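## 4. Setting out the mat and cubes

1. Unroll the Luvico mat on a flat table, printed side up. Leave 40 cm clear on every side.
2. Wipe the mat with a dry cloth. Do not use polish.
3. Check each wooden cube for splinters and sand any rough edges lightly.
4. Stack the cubes one at a time, lining up the faces as you go.

**Note:** The cubes are unfinished. Small differences in grain and color are normal.
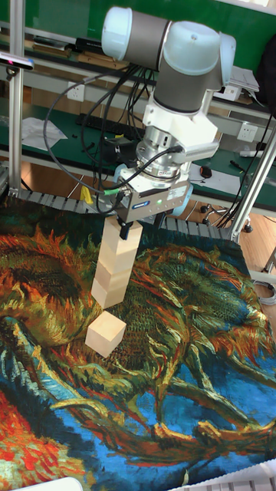 5. When you are done, return all 12 cubes to the bag and roll the mat loosely.

**Caution:** Do not fold the mat. Creases are permanent.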